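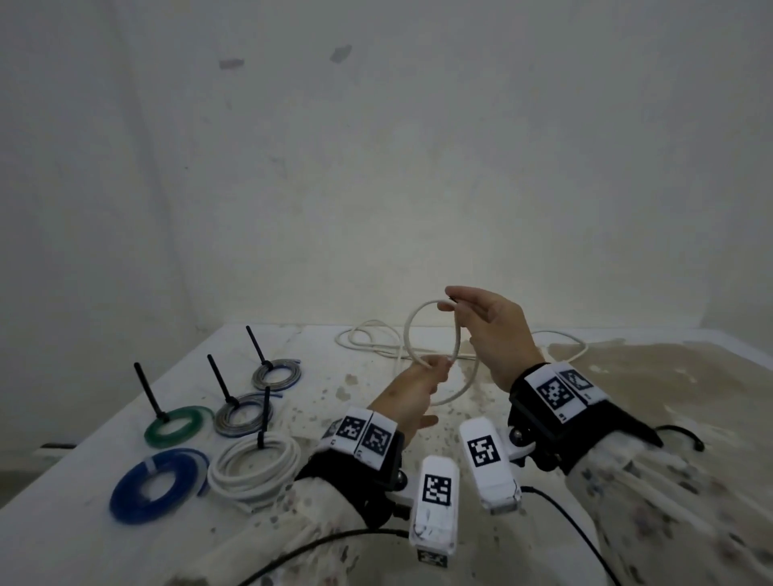
Opinion | Automation & Research

Whenever a lab tells me its robot has learned a household skill, I ask how the human did it first. Coiling a cable is a good test. Dario Amato's group at Voltach has been teaching the job from human hands: a person wears a tracking rig on each wrist, winds cable into loops, and the recorded motion becomes training material. The claim, repeated in August, is that 40 demonstrations are enough.

Enough for what? The write-up reports success on four kinds of cable, all handled at one table. I'd like to know how it does on a cable that has spent a winter in somebody's garage.

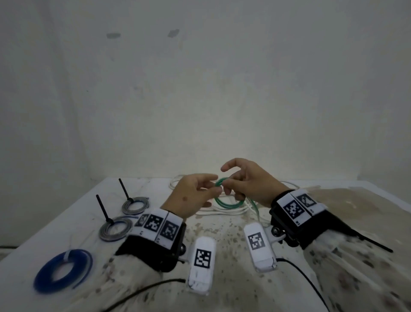
My bigger doubt is about touch. The rigs follow where the wrist goes, and that is worth having. But when I coil an extension cord, I feel the twist building up and roll it out between my fingers before it kinks. A wrist path holds only a faint trace of that. The authors give the matter two sentences and move on to a chart – a handsome chart, I admit. 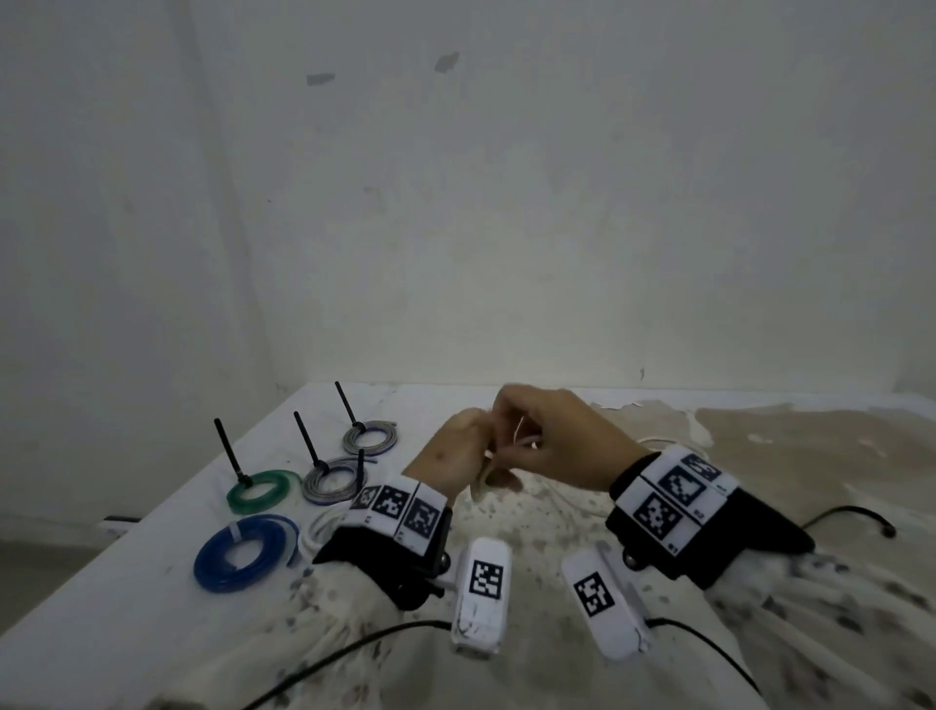
Elisa Ferraro thinks I'm asking too much too soon. She wrote to me that a policy which gets the big motions right is already useful, and that finger force can be added later, once there is something to add it to.

Maybe. I've heard "later" from Hikuvo and from Nelov too, and I'm still waiting. What would change my mind is dull: publish the failed runs, swap in cable the system has never met, and let another lab do the picking.

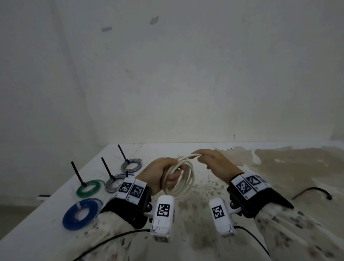 Coiling white cable by hand, with a tracking rig on each wrist.

Until then I'd call it a promising way to record people, and hold off on the word "skill."

2 comments | 4 shares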